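Home | Products | Manuals | Spare Parts | Support

Mondbridge Kitchen Scale – Owner's Guide
Section 3: Setting up and first weighing
Last updated May 23, 2019

Read this section before you put the batteries in. Keep the guide with the scale.

3.1 Choosing a place

The scale needs a hard, level surface. A kitchen table or a solid counter is fine. Do not set it on a folded towel, a carpet, or a cutting board that rocks. Keep it away from the stove, open windows and fans, as moving air will change the reading on small amounts.

CAUTION: Do not place the scale on top of a microwave or refrigerator. Vibration can damage the load sensor.

Leave enough clear space that a plate or tray set on the platform does not touch anything next to it. A tray that leans on a box or a wall will weigh light.
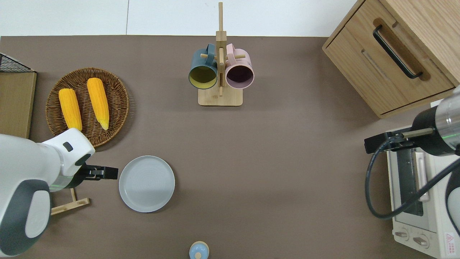
3.2 Fitting the batteries

1. Turn the scale over and lay it on a soft cloth.
2. Slide the battery cover toward the arrow and lift it off.
3. Pull out the plastic strip.
4. Fit two AAA batteries, matching the + and – marks.
5. Close the cover and turn the scale right side up.

Do not mix old and new batteries. If you will not be using the scale for a month or more, take them out.

3.3 Setting the units

The scale leaves the factory set to grams. To change to ounces, hold the UNIT key until the display blinks, then press it again to step through the choices. Let go and wait. The scale keeps your choice when it turns off, but goes back to grams when the batteries are changed.

3.4 Checking the scale

The Pritchard check weight in the box is marked 500 g.

1. Press ON and wait for 0.
2. Set the check weight in the middle of the platform.
3. Read the display. It should settle within 1 g of the marked weight.
4. If it does not, hold ZERO and UNIT together until CAL shows, remove the weight, wait for 0, and put the weight back on.

Note: scales sold before March have no CAL display. On those, see Section 6.

Handle the check weight by the knob. Grease from fingers builds up over time – wipe it with a dry cloth now and then.

3.5 Weighing with a dish or basket

Use the ZERO key to take away the weight of the container.

1. Put the empty dish or basket on the platform.
2. Press ZERO. The display returns to 0.
3. Add the food.
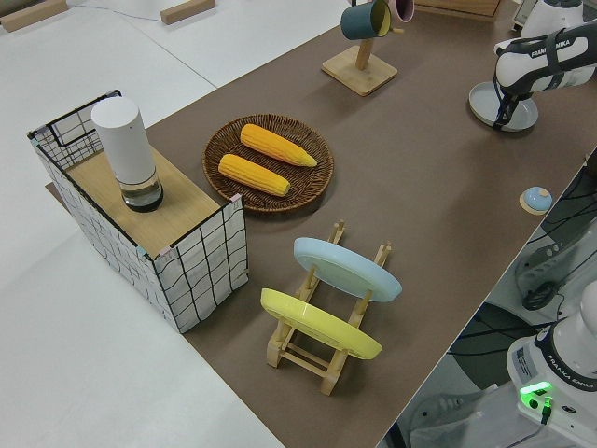
To weigh a second ingredient in the same container, press ZERO again and carry on. The total of everything on the platform, container included, must stay under the limit printed on the rating label. If the display shows EEE, take some off at once.

For amounts under 50 g, add the food slowly. Very small pinches may not register one at a time. Lift the container off, add to it, and set it back.

When you remove a container after pressing ZERO, the display shows a minus number. Press ZERO once more to clear it.

3.6 Turning off

The scale turns itself off after 100 seconds without a change in weight. To turn it off sooner, hold ON until the display goes blank.

Next: Section 4, Cleaning and storage

Mondbridge Customer Service, 61 Kirnlow Road, Osville | Contact | © 2019 Mondbridge | Back to top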